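Wie weiß ein Roboter, wo das Tuch liegt?

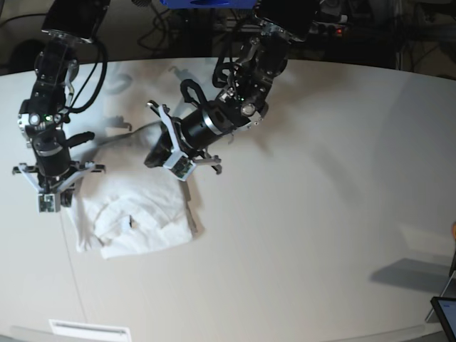

Lesezeit: 2 Minuten

Ein Tuch zusammenlegen kannst du, ohne viel nachzudenken. Für einen Roboter ist das eine schwere Aufgabe. Seine Arme aus Metall und Motoren wissen von allein nichts. Sie brauchen ein Programm, das ihnen sagt, wohin sie sich bewegen sollen. Solche Programme nennt man Software.

Die beiden schwarzen Arme sind über einem weißen Tuch, das zerknittert auf dem Tisch liegt. Jeder Arm hat mehrere Gelenke, so wie dein Arm Schulter, Ellbogen und Handgelenk hat. Am Ende sitzt ein Greifer. Das ist die Hand des Roboters.

Schritt 1: Sehen
Eine Kamera liefert dem Computer Bilder. Für ihn besteht ein Bild nur aus Zahlen. Jeder Bildpunkt bekommt eine Zahl für seine Helligkeit, zum Beispiel 192 für ein helles Grau. Die Software sucht in den Zahlen nach Mustern: Wo hört der Tisch auf, wo fängt das Tuch an? Bei einem weißen Tuch auf einem weißen Tisch ist das besonders schwierig. Dann helfen die Schatten in den Falten.

Schritt 2: Planen
Nun muss die Software eine Stelle zum Greifen aussuchen. Ein Tuch hat 4 Ecken, aber oft sind manche davon unter dem Stoff versteckt. Außerdem dürfen die beiden Arme nicht zusammenstoßen. Das Programm berechnet deshalb für jeden Arm einen eigenen Weg.

Schritt 3: Bewegen
Jetzt bekommt jeder Motor seine Befehle. Das Programm kann zum Beispiel 100-mal in der Sekunde prüfen, ob ein Gelenk richtig steht. Ist es ein kleines Stück zu weit, wird es zurückgestellt. Das heißt Regelung. Eine Heizung mit Thermostat macht es ähnlich.

Warum ist Stoff so schwierig?
Ein Bauklotz behält seine Form, wenn man ihn anhebt. Ein Tuch sieht nach jedem Griff anders aus. Die Software muss also immer wieder neu hinschauen und neu planen.

Probier es aus
Lege ein Geschirrtuch zerknüllt auf den Tisch. Falte es nur mit Daumen und Zeigefinger jeder Hand. Sage vor jeder Bewegung laut, welche Hand wohin gehen soll. Schreibe deine Befehle auf und gib sie jemand anderem zum Nachmachen.

Text: Aurelia Eberhard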